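The simulated kitchen cell has been throwing bad runs since I moved it to the new machine, so I spent most of Tuesday going through its setup from the bottom. These are my notes, mainly for the next time I have to do it.

The cell runs under Todeo, with scene files kept in a Lorkel repository. One arm, one gripper, a counter with a sink, and a task that comes down to moving plates and food about. I call it Gukgate after the scene file, which was named before I got here.

## Cameras first

I always start with the camera poses. If the extrinsics are wrong, everything further down looks like a grasping fault and you can lose a day on it. The procedure is dull: load the scene, leave the arm parked, render one still from each camera and compare it with the stored reference. 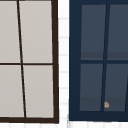

The stored poses turned out to be fine. What had changed was the order in which they were read. The old machine loaded the camera list by index and the new one loads it by name, so two views were swapped before they reached the policy. I now set the order explicitly in the config and have the loader stop if a name is missing. It used to carry on with a default pose and a warning in the log, which I had been scrolling past.

## Reset and settling

The second fault was in the reset. Objects are spawned slightly above their supports and left to drop, and the episode is meant to start when they have come to rest. The settling time had been set to 10 physics steps at some point, probably to save time in a batch run. That is too short for anything round.
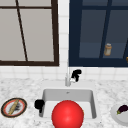

I put it back to 51 steps and added a velocity check on top, so a reset only passes when every loose body is below the threshold. If it fails 3 times in a row the seed is written to a file and skipped. Out of 569 seeds in the regression set, the skipped ones were all cases where two objects had spawned inside each other – a separate bug, and an old one.

Reset is slower now. I can live with that.

## Gripper and contacts

Contact settings took the rest of the afternoon. The finger pads had lost their friction override in the move and were using the global value, so thin rims slid out during the lift. I restored the override and checked it by closing on a test block, lifting, and holding while I watched the slip reading. Then I did the same with the wrist turned through a quarter, where the load falls across the pads.

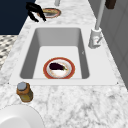 Collision meshes were the last item. The sink had been imported with a single convex hull, which closes over the top of the basin and gives you an invisible lid. It needs to be split into floor and walls, with the rim kept separate. My check for this is a placement with something in the bottom of the basin, and the red-rimmed plate with the aubergine lying across it does the job well enough: the plate is on the basin floor, close to the near wall, so a hull that is wrong in either direction shows up in the height reading. The faucet has its own mesh and I left it alone.

## What I changed

- Camera order fixed by name, loader stops on a missing entry
- Settling raised to 51 steps, plus velocity check
- Friction override restored on both finger pads
- Sink collision mesh split, old hull deleted

All of it is committed on the Matlala branch. I haven't merged it, as the spawn overlap wants fixing first and I would like one full overnight run with the new reset before anyone else picks it up. If you pull the branch before then, clear the mesh cache by hand. The loader doesn't notice that the sink has changed and will go on using the old hull.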